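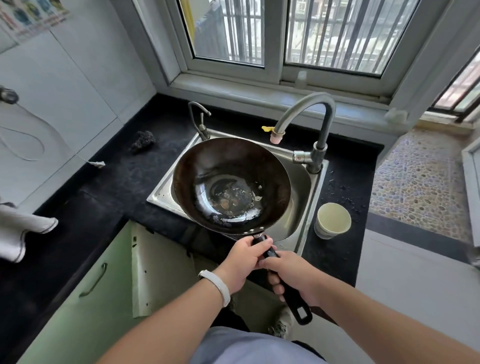 A carbon-steel wok held over a kitchen sink. Dish and pan washing is among the household tasks covered by equipment plans.

Equipment planning (household robotics)

Equipment planning in household robotics is the preparation of a list, a budget and a purchase order for the machines, sensors and ordinary household goods that are needed to teach or test a robot in domestic work. It is usually done by the laboratory or company that will use the equipment, before the first purchase is made, and it is revised when the tasks change. The term covers robot arms and mobile bases, but also cameras worn by people, storage for recordings, spare parts, and items such as pans, towels and scrubbers.

The subject differs from equipment planning for factories. In a factory the part is known and the station is built for it. In a home the robot must meet the sink, the counter and the cabinet doors as they are, and a large part of the budget is therefore decided by the rooms.

Contents
1 Background
2 Task survey
3 Budget categories
4 Buying, renting and sharing
5 Wet areas
6 Common errors
7 The Utdale sheet
8 See also

Background

Early plans for household robots were often written around a single machine. The arm was selected first, and the rest of the money was divided between a computer, a table and a small reserve. This order of work was convenient for the person who requested the funds, as the supplier's quotation could be attached directly to the application. Its weakness appeared later, when the arm could not reach over the edge of a basin, or when the gripper could not close around a thick handle.

With the wider use of learning from human demonstration, the plans changed. A part of the training material is now recorded from people who do the work with their own hands, seen from a camera at head height. Such recordings can be collected before any robot has been bought. Many planners consequently place the recording equipment in the first stage of the budget and the robot in the second.

Task survey

A task survey is a written record of the work that the robot is expected to do. It names the objects, the surfaces, the forces and the places where two hands are used. The survey is made in a real room where possible, and its results are given to the person who writes the budget.

Washing a wok is a frequently used case. The pan is commonly held with one or both hands on a single long handle and tilted above the basin, so the load is far from the grip and the wrist must resist a turning force. Oil and cooked-on food may remain at the bottom, and the inside of the pan can be dark and glossy at the same time, which is difficult for some depth cameras. The bowl also hides a part of the sink from a camera placed above it. From this one task a planner can derive several requirements:

Payload at the wrist, calculated with the pan held by the end of its handle and with water in it.
Grip opening, measured on the thickest handle in the kitchen.
Free height under the faucet. A tall gooseneck model leaves more space than a short one, but a second tap for filtered water can take away space at the side.
Contact tools, for example a steel-wool scrubber, which wears down and must be bought again.
Camera positions, with at least one view that is not blocked by the pan.

Light is recorded in the survey too. A window directly behind the sink gives strong daylight toward the camera, and the buildings outside may appear only as bright areas. A camera with a good dynamic range costs more, but the alternative of covering the window changes the room.

Budget categories

Plans are normally divided into capital items and running items. Capital items include the arms, the mobile base, the computers and the cameras. Running items include repair, insurance, storage, wages of the operators, and consumable goods. The division matters because many funding bodies pay for the first group more easily than for the second.

Grippers are sometimes entered as a separate category. A two-finger gripper is cheaper to buy and to repair. A hand with several fingers can hold more kinds of handle, but its cables and finger covers are replaced often, and the delivery time for these parts should be written in the plan. In a model budget published by the Stotberg workshop, 17 percent of the total is reserved for spare parts and 10 percent for household goods and small changes to the room. The same document gives 11 percent to data storage. The workshop notes that these shares are meant for a group with one robot and that they do not grow evenly with each further machine.

Household goods are easy to forget because each piece is cheap. They are however used in large numbers, and they do not stay the same. A seasoned steel pan changes its surface with cooking and with scrubbing, and a new pan of the same model will not look like the old one. Some groups buy used cookware for this reason and keep new pieces apart for the final test.

Buying, renting and sharing

Buying is preferred when the robot will be modified or exposed to water and grease. Rental agreements often do not allow these uses, or they require a deposit that is close to the price of the machine. Renting is more suitable for the head-mounted recording equipment, which is replaced by newer models in a short time and which needs no change to the room.

Sharing between institutions has also been practiced. Under the Dremwood agreement, two laboratories kept one mobile base and transported it between their kitchens. The purchase was divided equally, but the cost of transport and new calibration had not been included, and the agreement was rewritten after 34 weeks - a period shorter than the warranty of the base.

Wet areas

Work at a sink brings costs that do not appear in a plan for dry work. The main ones are sealed joints or a protective sleeve for the arm, covers for the cameras, a safe position for the power supply, and time for cleaning at the end of each session. Food residue inside a gripper is a common cause of repair. Planners also check whether a base cabinet door below the sink opens into the area where the mobile base will stand. An open door reduces the floor space and can be struck by the base when it turns.

Counter material is of interest for vision. Black granite with light speckles can make crumbs and small water spots hard to detect, and a polished steel basin reflects the pan above it. If the robot is expected to clean the counter after the pan, additional hours for labeling should be budgeted.

Common errors

Ordering the arm before the reach has been measured in the room.
Counting the payload without the gripper.
Leaving out import duty and the return shipping for repair.
Planning one set of protective covers and no replacement.
Paying for storage during the recording period only, although the files are kept much longer.

The Utdale sheet

The Utdale sheet is a planning form in table format, prepared by Bindu Subramaniam for the Kershaw teaching kitchen. Each row begins with a task and not with a product, and a product may be entered only when the object, the grip and the position of the camera have been filled in. The last column is for the date of the next purchase decision. The form was first used for dishwashing and later extended to laundry and table setting. Critics have remarked that it takes a long time to complete and that it gives little help with wages - these are entered in a single line at the end.

See also

Learning from demonstration
Mobile manipulation
Total cost of ownership
Workcell design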